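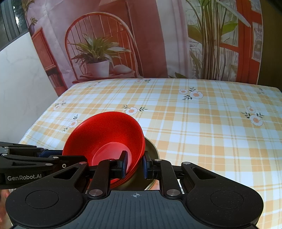 Why did the parish in Evstead decide to stop charging fees for funerals? Jana Mühlbauer, the parish administrator, says the cost was keeping families away. "People were going straight to the crematorium and not asking us at all," she says.

The old fee was 300 euros, with the organist extra. It was dropped in June after a vote by the church council, which has 17 members. Mühlbauer expects the change to cost roughly 1,000 euros a month.

We use cookies to improve your visit. Accept | Manage settings

The diocese left the decision to the parish. "They asked for our accounts and wrote back that it was up to us," she says. Two older members voted against and still come to Mass.

The neighbouring parish of Bogale has kept its fee. Mühlbauer has spoken to the priest there twice. "He wants to see our figures after a full winter," she says. "I've told him he can have them."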